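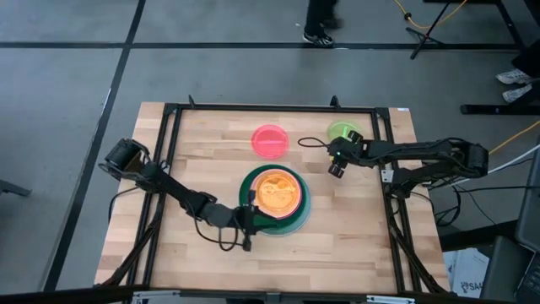 Attachment 1: dishes on the bench. Orange on top of dark green, red and lime green still out.

Ticket: Colored dishes, stacking order
Site: Gilldale, prep room
Priority: Low (submitted as Urgent)
Opened: Tuesday, April 9, 2024

Reported problem
Requester says the dishes "won't stack right." Asked which dishes. Reply: "the round ones." They are all round.

Log
Asked for the stacking order in use. Was told there is a chart. Asked for the chart. Was told it is under the dishes.

Chart located in a drawer. It is the Pivthorpe version, which lists blue and purple. Gilldale has never owned blue or purple.

Checked the attachment. The dark green dish is larger than the orange one and is on the bottom, so that pair is fine by me. Requester feels orange "should be lower." No rule found to support this feeling.

Tried the spare set from the cupboard. Orange on dark green held through 30 minutes of people leaning on the bench. Red on orange slid when someone set down a mug. Mug removed from procedure.

Workaround
Dark green goes down first. Leave red and lime green flat on the wood until the new chart arrives. Keep lids on.

Status
Pending. Sleiman has the chart reprint and quotes a minimum order of 400 copies. We need one. Next update in May.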